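Dobrar ou enrolar? A minha guerra com as calças de ganga

15/06/2020

Tenho andado a adiar este post há semanas, porque falar de arrumação de roupa parece conversa de domingo à tarde em casa da avó. Mas a Liliana Mazza deixou um comentário no último texto a perguntar como é que eu dobro as calças para caberem nas gavetas, e pronto, fiquei a pensar naquilo o dia inteiro. Liliana, a culpa é tua!

Primeiro, um bocadinho de contexto. A minha cómoda é a Dutholm, aquela baixinha que comprei em segunda mão em janeiro. Gosto imenso dela, mas as gavetas têm 14 centímetros de altura por dentro (medi com a fita da costura, duas vezes) e foram claramente pensadas para quem só usa t-shirts. Calças de ganga ao monte, nem pensar. Durante uns tempos enfiei tudo lá para dentro à força e depois a gaveta de baixo deixou de fechar. Fiquei semanas a tropeçar nela de noite.

Experimentei enrolar. Toda a gente adora enrolar, eu sei, e para viagem continuo a fazê-lo. Em casa, as minhas calças enroladas desfazem-se assim que tiro o par do lado, e ao fim de três dias aquilo parece um ninho. Voltei à dobra de sempre, com uma ou duas manias minhas.

Faço tudo em cima da cama. Já tentei na mesa da sala, mas falta-me espaço e acabo sempre com uma manga dentro da manteigueira. Na cama espalho a roupa toda e vou pegando peça a peça, com o rádio ligado e qualquer coisa para petiscar por perto.

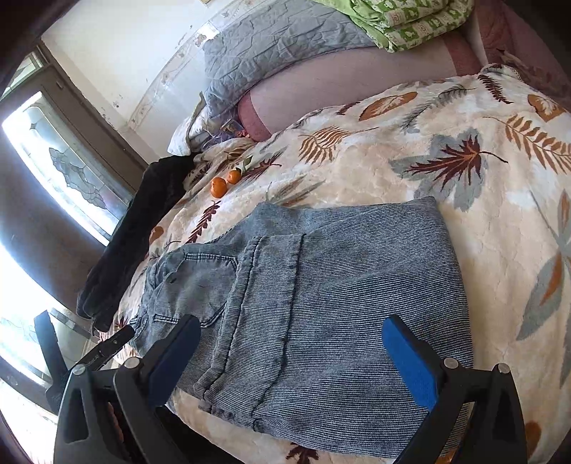
Convém passar a ferro as calças de ganga antes de as dobrar?
Só se estiverem mesmo muito amarrotadas. Eu sacudo-as bem quando as tiro da corda, aliso com a palma da mão e chega perfeitamente.

A dobra em si não tem ciência. Junto uma perna à outra, com os bolsos de trás virados para fora, e puxo para dentro aquele biquinho que sobra no gancho, para ficar tudo a direito. Depois dobro ao meio, da bainha até à cintura, e mais uma vez em três se for para a gaveta. Para a prateleira paro mais cedo e deixo-as deitadas, que assim vê-se logo o bolso e sei qual é o par sem desmanchar a pilha. Parece um pormenor parvo, mas tenho três pares quase da mesma cor e só os distingo pelos pespontos.

As peças escuras ficam sempre para o fim. Apanham cotão de tudo e mais alguma coisa, e prefiro escová-las antes de as guardar. A escova é uma Rellska velhinha que era da minha mãe, já meio careca de um lado, e ainda dá dez a zero ao rolo adesivo.

A Graziella Ferraro, que é a minha vizinha de cima, pendura as calças todas pela bainha e jura que duram mais. Pode ser! No meu roupeiro o varão já geme com os casacos, por isso não arrisco. Se alguém aí desse lado fizer como ela, contem-me que cabides usam, que os meus deixam marca no tecido.

Para a semana quero atacar a gaveta das meias. Tenho lá dentro pares que não se falam desde o Natal.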